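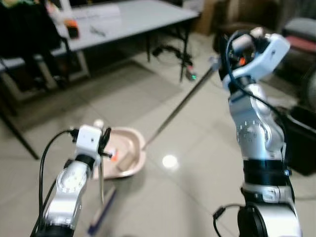 PRESS RELEASE
05/11/2020

Dukosdale asks residents to sweep their own front steps, and 1,931 of them say yes

Skendonance, the neighbourhood upkeep charity, today published the results of its first Doorstep Month, held across Dukosdale in August. The idea was simple enough to fit on a beer mat, and for budget reasons it did. Residents were invited to sweep the bit of pavement outside their own door once a week and tell us they had done it.

A total of 1,931 households signed up. Between them they logged 3,499 sweeps, a figure that relies entirely on people telling the truth about brooms. Grusness Road came top of the table for the whole month. Jacquet Lane finished last and has asked for a recount.

"We had expected leaves and crisp packets," said Odette Pichon, director of Skendonance. "We had not expected 19 letters on whether a shared step counts once or twice. It counts twice. Please stop writing."

Killian Joly, who ran the scheme's telephone line, took around eight calls a day, most of them concerning next door.

"People are very generous with information about their neighbours," he said. "One gentleman rang to report a hedge. We don't do hedges."

Doorstep Month will return next August with the same rules and a slightly larger beer mat. Streets wishing to take part can register through the Skendonance office in Dukosdale. Brooms are not supplied.

ENDS

Notes to editors
Interviews with Odette Pichon are available on request. The full street table is also available, although Jacquet Lane would prefer that you didn't ask for it.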